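Woltura cloth-handling set: gallery

Pullbridge project, collection pages, September

The Woltura set is a body of demonstrations for training a manipulation policy on soft materials. Each demonstration is made by a person working with two hand-held grippers. The policy is later run on a pair of fixed arms fitted with the same fingers, so the recorded finger opening can be used without conversion.

The current release holds 3414 demonstrations. Of these, 320 were set aside for testing before any training was done, and they have stayed the same across releases so that results can be compared. A further 164 were withdrawn after review. Most of the withdrawn ones had gaps in the pose track longer than our limit, and the remainder had one gripper's clock out of step with the other.

Tasks are kept short. The cloth tasks are flattening, folding once, folding twice and dragging to a marked corner. Operators are told which task to do and where the cloth should end up, but the order of the hands is left to them. Earlier sets fixed the order, and the policy trained on them failed whenever the cloth started on the wrong side.
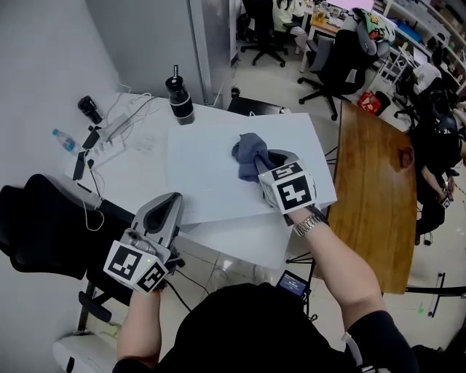
Starting states are made by dropping the cloth from chest height and leaving it as it falls. Arranging it by hand gave folds that were too regular, and the effect could be measured: a policy trained on arranged starts did well on the arranged test cases and poorly on the dropped ones. Arranged starts are no longer accepted.

Each demonstration is stored as one folder with the video, the gripper pose, the finger opening and a task label. Poses are given relative to the board and in metres. The finger opening is given as a fraction, where zero is closed. Files from the first release used millimetres for the opening and should be converted with the Ornari script before mixing.

Pose is checked against printed square markers. The visual tracking holds well over a few seconds but drifts when a hand stays close to plain cloth for a long time, as there is little on the surface to follow. A marker with a known size gives a reference that does not depend on the cloth. Pauses at the start and end of a demonstration are trimmed automatically – the threshold is on hand speed, and the value used is written in each folder.

Marker size is entered once per session. An error of one millimetre there scales every distance in the session, so the printed edge is measured with callipers and the reading is kept with the data. Paper markers that have curled are reprinted.

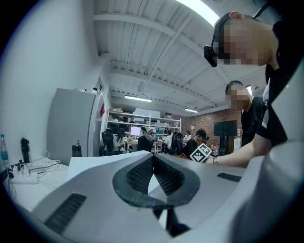
Delyth Powell
Data collection lead, Pullbridge

The square marker in the man's hand is of the black-and-white type used throughout the set, seen from a gripper's own camera. Views of this kind are the main input to the policy. The room behind is left in the video, with faces pixelated, and no background is cropped or replaced. We tested cropping to the fingers and lost accuracy on the dragging task, where the policy seems to use the wider view to judge how far the hand has moved.

Review is done at half speed by one person, with a second person for any demonstration marked doubtful. The reviewer records success or failure and the first moment of contact with the cloth. Failed attempts are kept under a separate label. In the current release there are 323 of them, and they are left out of training by default – the Yorath loader has a switch to include them.

Known faults in this release: the task label for folding twice is spelt two ways in the index, and both spellings should be read as the same task. The finger opening can read slightly above zero when the pads are fully closed on thin cloth. Corrections to the index should be sent to Aled Lewis, with the folder number and the label as it stands.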